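We use cookies to keep this blog running and to see which posts get read. By staying on this site you agree to this. OK

Putting a yellow brick on a plate (a club update)

So the summer robotics club is well under way, and I have been terrible at writing about it. My excuse is that I come home from every session with my head full of camera settings and then fall asleep on the couch. But the Revard is coming up in August, a couple of parents have asked me what on earth the kids are doing in there all afternoon, and I promised a proper update. Get a coffee, it's a long one.

We're six students this year, ages thirteen to seventeen, plus me. If you followed along last summer you'll remember the line-following cars and the great tape shortage. I still like those cars! But the older students were bored with them by the second week, and when the Revard people announced a "building" category for school-age teams I signed us up before I had read the rules all the way through. (Don't do this.)

The task sounds like something you'd hand a toddler. You get chunky toy bricks and a square base plate with studs, and your arm has to pick up the brick the judge names and press it onto the plate in the spot the judge asks for. Then the next one. You have 15 minutes at the table, and the judge sets everything down wherever they feel like it before you start, so there's no memorizing positions. You have to look.

For practice we mostly run what the kids call the "yellow middle." Yellow brick goes in the center of the plate, blue and green get left alone. It's the plainest version of the job and it has taught us more than any of the fancy ones.
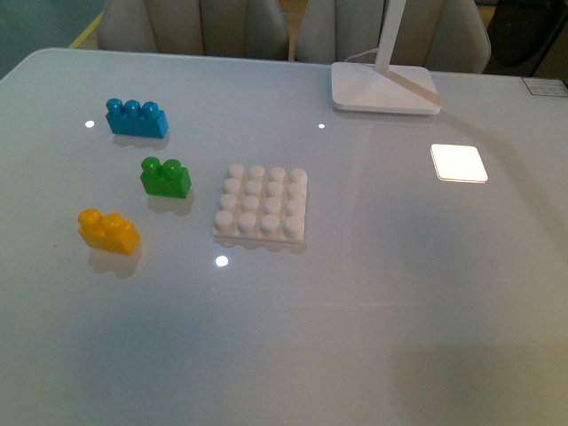 Do the students need to know how to code before they join?

Most of them didn't. Two had done some programming at school, and the others picked it up by changing numbers in somebody else's script and watching what the arm did about it.

Now for the part where I complain about the table. It's a lovely table. It's pale, it's big enough for everyone to lean on, and it's shiny like you wouldn't believe. I thought shiny was a good thing because it's easy to clean. Then we switched on the desk lamp and its light panel showed up on the tabletop as a big glowing white square, and our brick finder got extremely excited. White! Square! Must be the plate! It went for the reflection with total confidence, again and again, and the kids were crying with laughter while I was thinking about what a new table costs.

We talked about throwing a cloth over it, and for a day we did. The trouble is that the rules say the judges pick the surface, and they don't promise it won't be glossy. So the cloth came off again and we went looking for a smarter way to tell a plate from a patch of light. What the students landed on was the studs. The plate has a grid of them, four by four, and each one makes its own little edge in the picture. A reflection doesn't have any of that. So now the program finds anything bright and squarish, and then it asks whether there are round things on top in tidy rows. If there aren't, it moves on. I was so pleased with this that I told the woman at the bakery.

The small round glints were a separate headache. They're tiny, but they sit on the tabletop looking exactly like a lonely stud, and early on the program would sometimes try to add one to the plate and come up with a plate that was stretched out toward us like pulled dough. We fixed that with a size check and a bit of stubbornness.

Colors went better. Blue, green and yellow are far enough apart that even my old webcam would manage, although yellow near the lamp gets pale, and the yellow brick throws a tinted shadow that made it look bigger than it is. One of the younger students noticed this. She'd been drawing boxes around bricks by hand for the training pictures and kept asking if the yellow stuff on the table counted as brick. It doesn't, and half of our boxes said it did! We redid them all. There was pizza.

Then there's the pressing down. I had no idea how much of this project would be about pressing down. You and I push a brick until it feels right, and we don't think about it. Botard (the arm, named by a vote I lost) has to be told when to stop. Too gentle and the brick perches on top of the studs, a bit crooked. Too firm and the whole plate skates across the table, because of course there's nothing holding it. The rules don't allow glue or clamps. What has helped is coming straight down slowly, giving a small wiggle, and then going down a little more. The wiggle was copied from watching somebody's baby brother, who came along to pick-up one afternoon and built a better tower than any of us.

When a yellow middle comes out right, you've got one brick in the center covering the inner studs and a neat ring of bare studs all the way around it. We check by looking from straight above and from the side, and the program takes its own look too. If it can see the full ring and a yellow brick inside, it calls the placement good. 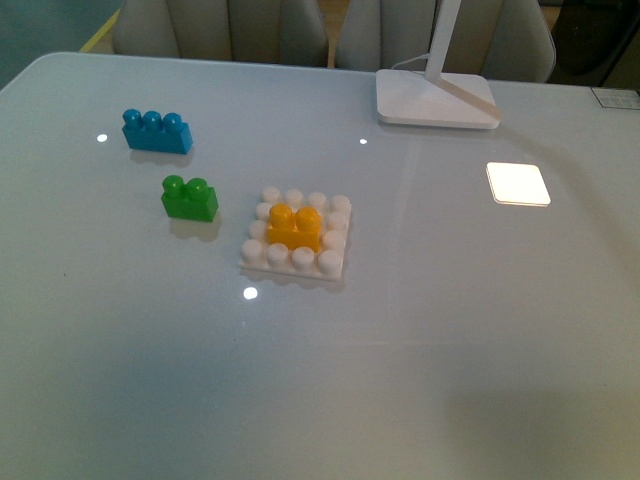

Erdal Gündoğdu | Club Notes | Tuesday, July 16, 2024

A word on the log book. Every try goes in, the ugly ones too. Date, who ran it, which brick, what happened. The kids hated it for the first few sessions (I got a lot of entries that just said "bad") and then somebody wanted to prove that the slow approach beat the fast one, and suddenly everybody was writing full sentences. We've set ourselves a target of 100 yellow middles before the competition, and there's a chart for it on the wall at home that my wife would like back as a wall.

What's left to do? Quite a lot. Green is next, and it should behave like yellow, being the same sort of two-stud brick. Blue is longer, with three studs in a row, and I expect trouble there, mostly with turning it so that it lines up with the plate. At the moment the program guesses the angle from the outline, and on a bad day the outline includes the shadow. Two of the students want to find the angle from the line of studs on top. I think they're right, and I've stopped giving advice about it and started bringing snacks.

We also need to practice with other people moving the lamp. Ours tends to stay in the same corner and I worry that we've gotten too comfortable with where the bright square lands. If you're in Riltdale and fancy an hour of putting a lamp in annoying places, write to me. I mean it!

Practical things for parents. The Revard building category is at Lau in August, and I'll send the permission form around by email as soon as I have the bus sorted out. Lunch isn't included. Students should wear shoes they can stand in for a long time, and please would whoever took home the short screwdriver have a look in their backpack.

I'll post again once blue has had its first proper week.

Contact | © 2024 Erdal Gündoğdu | Back to top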